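Little bits and where they go

October 20, 2020

I have been meaning to write about sorting for ages, and then July came and went and the drawer in the hall got so full it wouldn't close, so I suppose the time has come.
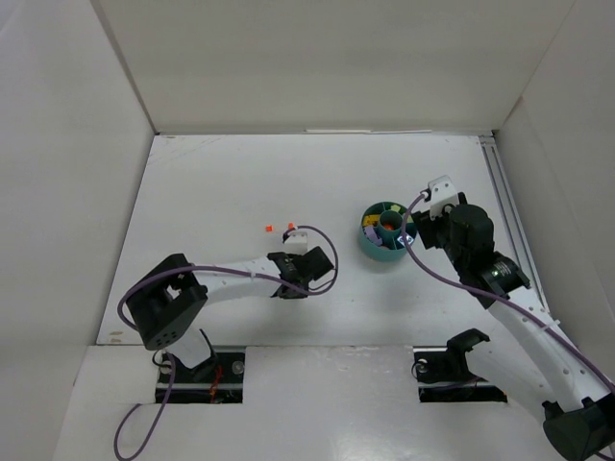

Round containers, and why I love them

I'm very fond of a round container with a smaller one standing in the middle, like the teal one. You get a ring around the outside for the jumble (purple, yellow, green, whatever comes along) and a little well in the center for the color you're collecting, orange in this case. A couple of orange pieces were still on the floor beside it, and small things do love a floor!

My friend Girish Pandey sorts by size and thinks I'm silly for going by color, but my eye finds a color so much faster, and it's a cheerful way to spend an evening — tea on one side, radio on the other.

How I go about it

I tip everything out onto something pale and flat, so the dark pieces don't hide, and then I pick one color and stick with it until I'm bored. Last winter I did a tin of 1,285 beads from my aunt's sewing room that way, with the count written on a slip inside the lid in her handwriting. It took me 2 evenings and most of a fruit cake.

The buttons are next, and there must be roughly 3,000 of them. I've started with the greens, and I've already found the one missing from my gardening cardigan.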